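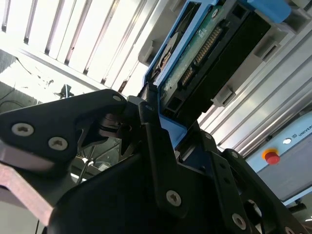 담석 얘기. 이번 호는 이거 하나만 합니다. 검진 결과지에 '담낭 결석'이라고 찍혀 나와서 놀라 전화 주시는 분이 봄 들어 부쩍 늘어서요. 먼저 위치부터. 담낭(쓸개)은 오른쪽 갈비뼈 아래, 간 밑면의 오목한 자리에 붙어 있습니다. 사진에서 하드디스크가 파란 플라스틱 틀 안에 들어가 있죠, 담낭도 그렇게 제 자리가 따로 있는 장기라고 생각하시면 됩니다. 다만 딱딱한 틀은 아니고 간에 살짝 안긴 모양. 작은 서양배만 한 주머니고, 하는 일은 간에서 만든 담즙을 받아서 농축해 두었다가 기름진 음식이 들어오면 짜서 내보내는 것. 담즙을 만드는 건 간입니다. 이거 헷갈리시는 분 많아요.

그 주머니 안에서 담즙 성분이 뭉쳐 굳으면 담석입니다. 콜레스테롤이 주성분인 게 있고 색소성이라고 해서 빌리루빈 계통으로 생기는 게 있고. 모래알 같은 것부터 제법 큰 것까지 크기도 제각각, 하나만 있는 분도 있고 여럿인 분도 있습니다. 크기가 크다고 꼭 더 아픈 것도 아니에요. 오히려 작은 돌이 담관 쪽으로 굴러 내려가서 말썽을 부리는 경우가 있습니다.

누구한테 잘 생기나. 나이 드신 분, 여성, 임신 중이거나 출산 경험이 있는 분, 체중이 많이 나가는 분, 당뇨 있는 분, 가족 중에 담석 앓은 분이 있는 경우. 그리고 의외로 급하게 살 뺀 분들. 끼니를 확 줄이면 담낭이 짜줄 일이 없어서 담즙이 고여 있게 되고, 몸에서 지방이 빠르게 빠지는 동안 담즙 속 콜레스테롤은 늘어납니다. 여름 앞두고 굶는 다이어트 시작하신 분들 이 대목 두 번 읽어주세요. 위 절제 수술 받으신 분, 오래 금식하면서 정맥영양 맞으신 분도 해당됩니다. 마른 분은 안심해도 되냐 하면 그렇지도 않고요.

증상 쪽으로 넘어갑니다.

대부분은 증상이 없어요. 검진 초음파에서 우연히 보고 아시는 거죠. 증상이 있을 때는 명치나 오른쪽 윗배가 꽉 조이듯 아프고, 기름진 식사 뒤나 한밤중에 잘 옵니다. 오른쪽 어깨나 등 쪽으로 뻗치기도 하고, 식은땀, 메스꺼움, 구토. 한 번 시작하면 한참 가다가 어느 순간 스르르 풀립니다. 그래서 체한 줄 알고 손 따고 소화제 드시고 넘어가는 분이 많아요. 몇 달 뒤에 또 체하고. 자꾸 같은 자리가 같은 식으로 체한다 싶으면 위내시경만 하지 마시고 복부 초음파도 같이 물어보세요. 반대로, 더부룩하고 트림 나고 가스 차는 정도는 담석 때문이 아닐 때가 많습니다. 돌이 보인다고 해서 배 속 불편이 전부 돌 탓은 아니라서, 이 구분을 진료실에서 제일 오래 여쭙게 됩니다.
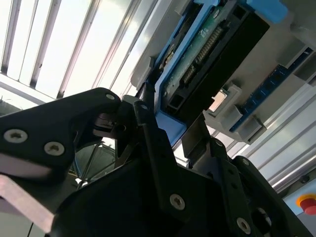 파란 캐리어에 든 하드 드라이브, 그 위로 밝은 회색 랙

바로 응급실로 가셔야 하는 경우는 따로 적습니다. 오려서 냉장고에 붙여두셔도 좋고요.

- 윗배 통증이 3시간 넘게 안 풀릴 때
- 열이 나거나 오한이 들면서 배가 아플 때
- 눈 흰자나 피부가 노래질 때, 소변이 콜라색일 때
- 통증이 심해서 허리를 못 펼 때, 계속 토할 때

담낭염, 담관염, 췌장염으로 넘어간 걸 수 있습니다. 이때는 저희 같은 동네 의원 예약 기다리지 마세요. 밤이면 밤인 대로 가셔야 합니다. 특히 어르신들과 당뇨 있는 분은 염증이 심해도 통증이 약하게 느껴지는 경우가 있어서, 입맛이 뚝 떨어지고 축 처지고 미열이 있다, 이러면 보호자분이 좀 일찍 움직여 주세요.

검사 얘기. 제일 먼저 하는 건 복부 초음파입니다. 방사선 없고 아프지 않고. 담석은 초음파에서 잘 보이는 편이에요. CT를 먼저 찍고 오시는 분들이 있는데, 콜레스테롤 돌은 CT에서 안 보이기도 합니다. CT에 없었다고 담석이 없는 건 아니라는 뜻. 피검사로는 간수치, 빌리루빈, 염증수치를 봅니다. 담관에 돌이 내려간 게 의심되면 MRI 계열 검사나 내시경 초음파를 하는데, 이건 저희가 Sikder 영상센터로 의뢰서 써드립니다. 결과는 그쪽에서 저희한테 바로 넘어와요. CD 따로 안 받아오셔도 됨.

초음파 전에 금식 꼭. 밥 드시면 담낭이 쪼그라들어서 안이 안 보입니다. 물은 조금 괜찮은데 우유, 커피믹스, 주스는 안 돼요. 껌도 참아주세요. 전날 저녁 가볍게 드시고 아침 시간으로 잡으시는 게 편합니다. 혈압약은 소량의 물로 드셔도 되고, 당뇨약과 인슐린은 예약할 때 미리 물어봐 주세요. 굶은 상태로 그냥 맞고 오시면 저혈당 옵니다. 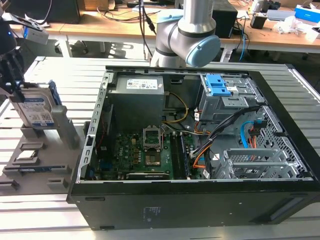
증상이 없는 담석도 수술해야 하나요?

대개는 그냥 두고 지켜봅니다. 다만 돌이 아주 크거나, 담낭 벽이 두꺼워졌거나 석회화가 있거나, 용종이 같이 있으면서 크기가 큰 경우에는 증상이 없어도 외과 상담을 권합니다. 해당되는지는 초음파 소견을 보고 정합니다.

이어서 치료. 증상이 있는 담석은 담낭을 통째로 떼는 수술이 기본입니다. 돌만 쏙 빼면 안 되냐고 많이들 물으시는데, 주머니를 남겨두면 또 생깁니다. 요즘은 거의 복강경으로 하고요. 염증이 심하거나 예전 수술로 유착이 있으면 개복으로 바꾸는 일도 있습니다. 입원 기간은 병원마다, 상태마다 달라서 여기 숫자로 못 적겠어요. 수술할 병원에 물어보시는 게 정확합니다.

녹이는 약도 있긴 있습니다. 우르소데옥시콜산 성분. 근데 아무 돌에나 듣는 게 아니라 작고, 콜레스테롤 성분이고, 담낭 기능이 괜찮을 때 시도해 보는 겁니다. 오래 드셔야 하고 끊으면 재발하기도 하고. 급하게 체중 줄이는 분한테 예방 목적으로 쓰기도 합니다. 약국에서 같은 성분 들어간 피로회복제 사다가 '돌 녹인다'고 드시는 분 계신데 용량이 다릅니다. 그걸로 안 녹아요.

담석을 몸 밖으로 내보낸다는 올리브유+레몬즙 요법, 이건 제발 하지 마세요. 다음 날 변에 나온 초록색 덩어리는 기름이 장에서 뭉친 거지 담석이 아닙니다. 오히려 기름을 한꺼번에 들이켜면 담낭이 세게 수축해서 통증이 올 수 있습니다. 작년 소식지에도 썼는데 올해 또 씁니다. 체외충격파도 물어보시는데 그건 주로 신장결석 쪽 치료고, 담낭 돌에는 요즘 잘 안 씁니다. 신장결석이랑 담석은 생기는 장소도 성분도 다른 돌이에요. 물 많이 마시면 빠진다, 맥주 마시면 빠진다 이것도 담석 얘기가 아닙니다.

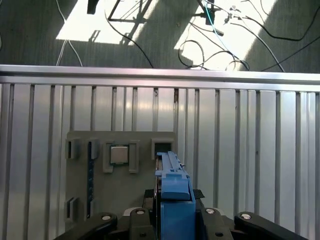 수술하고 나서 식사는 어떻게 하냐. 담낭이 없어도 간은 담즙을 계속 만듭니다. 모아두지 못하고 조금씩 흘려보낼 뿐이라 소화는 됩니다. 처음 얼마간 기름진 거 드시면 설사하는 분이 있어요. 첫 2주는 튀김, 삼겹살, 곰탕 위에 뜬 기름, 크림 들어간 것들 좀 피하시고, 조금씩 나눠 드세요. 대부분은 서서히 원래 드시던 걸로 돌아갑니다. 설사가 오래 가면 참지 말고 오세요. 담즙 때문에 생기는 설사는 쓰는 약이 따로 있습니다.

지켜보기로 하신 분들은 평소 식사가 중요합니다. 거르지 않기. 특히 아침. 밤새 고인 담즙을 한 번 비워주는 셈이에요. 기름을 아예 끊는 건 권하지 않습니다, 너무 안 드셔도 담낭이 일을 안 해요. 채소, 통곡물, 생선, 견과류 조금. 단 음료 줄이시고. 체중은 천천히 빼시고. 걷기 하시고. 별거 없죠. 별거 없는데 다들 안 하시는 거라 또 적습니다.

그리고 추적 초음파. 처음 발견하신 분 중에 용종이 같이 있거나 소견이 애매하면 저희는 3개월 뒤에 한 번 더 보자고 합니다. 그 다음 간격은 그때 결과 보고 정해요. 연락 문자 받으시면 미루지 마시고요. 10월 넘어가면 국가검진 밀린 분들이 한꺼번에 오셔서 초음파 자리가 정말 없습니다. 매년 그래요. 매년 말씀드리는데 매년 그렇습니다.

여름 전에 건강강좌 한 번 합니다. 2022년 5월 7일, Verklow 빌딩 강당, 무료. 주제는 담석이랑 담낭 용종. 자리는 80석이고 선착순이에요. 신청은 Drinar 앱 '강좌' 메뉴에서 하시거나 Foltell 내과 접수대에 말씀해 주세요. 앱 안 쓰시는 분은 전화도 됩니다. 점심시간에는 전화 연결이 잘 안되니 피해주시고. 주차는 건물 뒤쪽으로 들어오셔야 하고 앞쪽 진입로는 공사 중이라 막혀 있습니다. 검진 결과지 있으신 분은 들고 오세요, 강의 끝나고 개별 질문 받습니다. 단 그 자리에서 진단이나 처방은 못해 드려요.

빠뜨린 거 하나. 임신 중에 담석 발견되신 분. 증상 없으면 산부인과에 알려만 두시고 지켜보면 됩니다. 통증이 있으면 참지 마시고 산부인과랑 외과가 같이 있는 병원으로. 진통제 집에 있는 거 아무거나 드시지 말고요.

이 글은 일반적인 안내고 진료를 대신하지 않습니다. 증상 있으시면 의사 만나서 상의하세요. 다음 호는 지방간 쓸 예정인데 바뀔수도 있어요.

댓글

작년에 담낭 떼고 설사 때문에 고생 좀 했어요. 원래 그런 건 줄 알고 참았는데 약이 따로 있다니 다음 주에 가봐야겠네요.

올리브유 그거 저희 어머니가 하셨어요;; 이 글 출력해서 보여드렸습니다. 초록색 덩어리 사진까지 찍어두셨던데 기름이라니까 한참 말씀이 없으시네요.

금식할 때 블랙커피는 되나요? 우유 안 넣은 거요.
 └ 소식지 담당: 검사 당일에는 블랙커피도 피해주세요. 물만 조금 드시면 됩니다.

Drinar 앱에서 강좌 메뉴가 안 보입니다. 업데이트 해야 하나요
 └ 소식지 담당: 네 최신 버전으로 올리시면 첫 화면 아래쪽에 나옵니다. 안 되면 접수대로 전화 주세요!

마른 편이고 고기도 잘 안 먹는데 담석이 나와서 억울했는데 끼니 거르는 게 문제였나 봅니다. 아침 먹기 시작했어요. 지방간 편도 기다릴게요.

강좌 녹화본도 올려주시면 안 될까요. 그 시간에 근무라서 못 갑니다 ㅠ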